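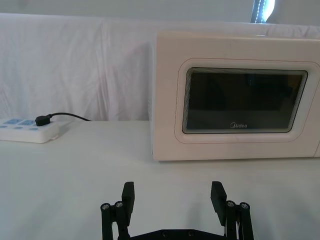 A gripper with its two fingers open in front of a microwave oven.

Rules for a Robot at the Microwave
by Elli Räsänen

A robot does not know that an oven can burn something. People write rules for it. A rule tells the robot what it may do, what it may not do, and when it must stop.

The rule book at the Pristovlow workshop has 28 rules for kitchen machines. Rule 1 says that a person checks the table before the arms are switched on. Rule 2 says that cables stay out of the path of the arms.
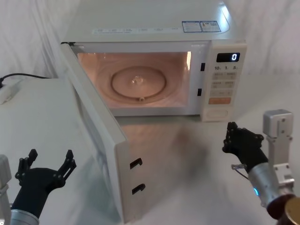 Rule 3 is about force. Force is how hard something pushes or pulls. A button needs a small push. If the robot feels more force than its limit, it must stop and wait for a person.

Rule 4 is about doors. A door swings in a curve, so the space it needs is larger than the door itself. Both arms must stay clear of that space unless one of them is moving the door.
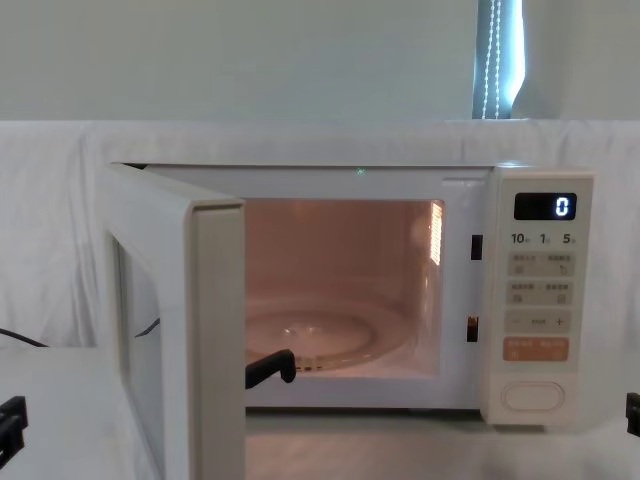
Door open, light on. The display reads 0.

Rule 5 says that the oven must never be started empty. An empty microwave can be damaged by its own energy.

Rule 6 says that the robot must look at the display before it presses anything. It checks the number, then the button, then the number again.
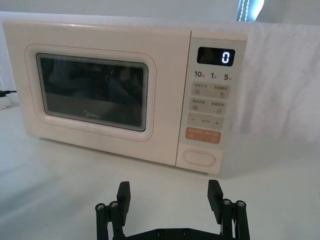
The last rules are for people. Keep your hands away from moving arms. Know where the stop button is. A stop button works at any time, and anyone in the room may press it.

Words to know
Gripper: the part of a robot that holds things.
Limit: the most that is allowed.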